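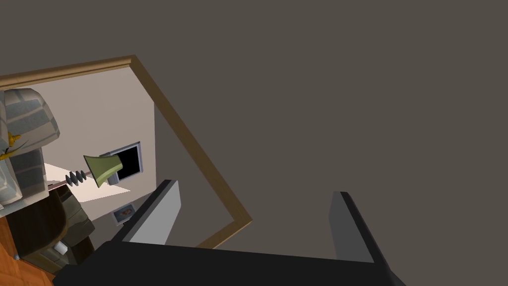
Samran Sombatkul wrote in to ask whether you should practice in the simulator before you ever touch the real arms, and the answer is a big yes – drop things, bump into walls, get it out of your system!

Teaching by remote control: kitchen tips

Start with a short task. Moving one cup from the counter to the sink is plenty for a first evening, and you'll learn a lot from it. My own first batch was 14 demonstrations of exactly that (I kept nine).

Go slowly near the counter. Bring the gripper down over the item, pause for a breath, then close. Those little pauses make the recording so much easier to trim later.

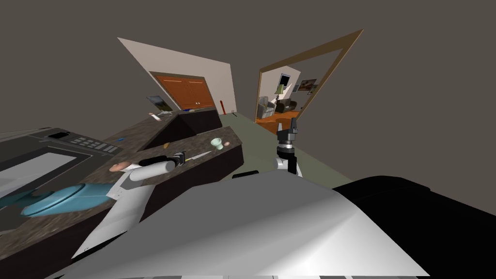
Use both arms only if the job needs both. Park the spare one upright and leave it alone until you want it. Deolinda Guerreiro got me into this habit and my recordings have been tidier ever since.

Knives are great practice, by the way. They're thin, they lie flat, and they show you right away how good your wrist control is. Try coming in from the handle side, and change your approach a little each time so the robot gets some variety. 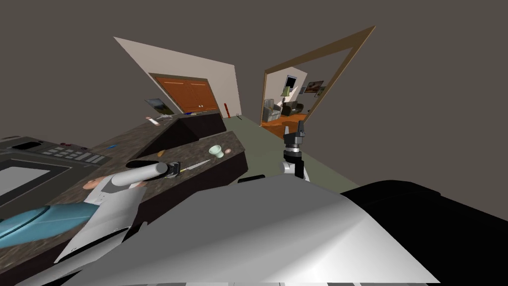

Saving your takes

Name each one by task and number – "cup 14" beats "new new final." Delete the false starts the same day, while you still remember which they were. I had 398 files by November and it took me a whole weekend to sort them.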